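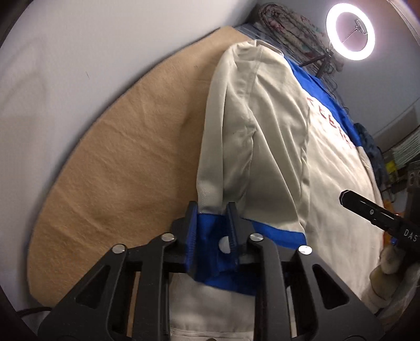 **Drondeck "Good Practice for Hand-Held Grippers", second edition, reviewed February 2023**

I have read a great many rulebooks for robot work, most of them written by people who have plainly never tried to fold a shirt. Drondeck's is better than that, though it took them 2 editions.

For your money you get a ring binder, a wall chart and a set of tick sheets. The binder claims to cover up to 500 common household jobs, a number reached by treating "fold sleeve, left" and "fold sleeve, right" as separate trades.

The clothing chapter is the best of it. Pinch the cuff, leave the rest of the sleeve alone, lay the garment flat before you start, and log a dropped cuff as a dropped cuff. That last rule is printed in bold, and having seen other people's logs I can guess why. Gloves get a whole page. Lighting gets a paragraph, most of it about glare.

Meifang Tang and I ran our Plevcombe bench by the book through January. She liked the tick sheets. I liked them until the fourth one, which asks for the same garment name in three places. Lieven Vermeulen read the safety section, initialled it and has quoted it at me ever since.

Grumbles: the index is hopeless, "cable" sends you to "see lead" and "lead" isn't there. The rule on resting a gripper between takes contradicts the wall chart. I wrote to ask which wins and was told both.

The Trirnurent guide is cheaper and thinner, and stops at towels. If you handle anything with sleeves, buy this one, and bring your own index.

Four stars. The binder rings pinch.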